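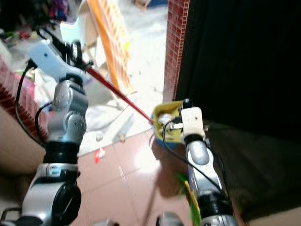 Maltov, 2 de diciembre de 2019

Por Zuzana Malý

Inicio | Proyectos | Galería | Notas de taller | Contacto

Dos brazos, una varilla roja y muchas ganas de probar

¡Por fin tenemos fotos de las pruebas de pinzas! Llevábamos desde septiembre hablando de comparar en serio las dos parejas de dedos que usamos en Festero, y entre una cosa y otra siempre quedaba para la semana siguiente. La idea es sencilla: los mismos brazos, el mismo controlador, los mismos objetos, y cambiar solo lo que toca el objeto. Los dedos largos los diseñó Norbert Šindelář; los cortos, con la punta más ancha, son cosa de Bohumila Krajčí. Cada uno defiende los suyos con entusiasmo y yo, que solo llevo el cuaderno, me lo paso en grande.

La foto que abre la galería es de mi ejercicio favorito, el de las dos manos. Una pinza lleva la varilla roja y la otra se encarga del recipiente amarillo, con el extremo de la varilla ya en el borde. Parece fácil (cualquiera lo hace con los ojos cerrados) pero para dos brazos es un ejercicio precioso, porque los errores se suman: si la varilla gira un poco entre los dedos y el recipiente se inclina otro poco, la punta acaba en cualquier sitio. Por eso nos gusta tanto como prueba comparativa. Un objeto largo y delgado delata enseguida cualquier holgura de la pinza.

Hicimos 84 intentos con cada juego de dedos, repartidos en varias sesiones. Los largos entran mejor en sitios estrechos y dejan ver lo que se está agarrando, y eso la cámara lo agradece muchísimo. Los cortos sujetan con más firmeza, y la varilla casi no se mueve aunque el brazo acelere. Con los objetos blandos la cosa se iguala bastante, así que ahí seguimos discutiendo.

También cambiamos el controlador a mitad de camino, del Sudex antiguo al Lüthi. Repetimos la serie entera con el nuevo para no mezclar resultados – un fastidio, lo reconozco, pero ahora las tablas se pueden leer sin notas al pie. El Lüthi nos deja limitar la fuerza de cierre por separado en cada mano y eso nos ha encantado. La mano que sujeta el recipiente trabaja con un límite del 30 por ciento y la de la varilla con uno del 50.

Y luego están las cámaras, que dan para otra página entera. La de la cabeza enseña las dos manos a la vez y va muy bien para saber dónde está cada cosa. La de muñeca ve el contacto de cerca, a cambio de que la propia pinza se coma buena parte de la imagen. Alžběta Tichý quiere girar el soporte unos grados hacia fuera y repetir; a mí me parece una idea estupenda.
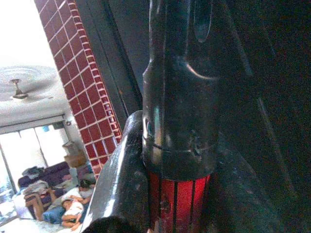 Vista desde la cámara de muñeca: el metal oscuro de la pinza en primer plano, con la banda roja abajo, y a la izquierda el ventilador de techo y la ventana.

Fijaos en los reflejos del metal. Con tanta luz de la ventana, el ajuste automático de exposición lo pasa mal, y hemos apuntado dos pruebas más: exposición fija y dedos con acabado mate. Norbert ya está lijando un juego.

Las tablas completas las está ordenando Capucine Barbier y las colgaremos en Notas de taller. Si alguien ha comparado dedos largos y cortos con objetos delgados, que nos escriba, ¡nos interesa mucho saber qué le ha salido!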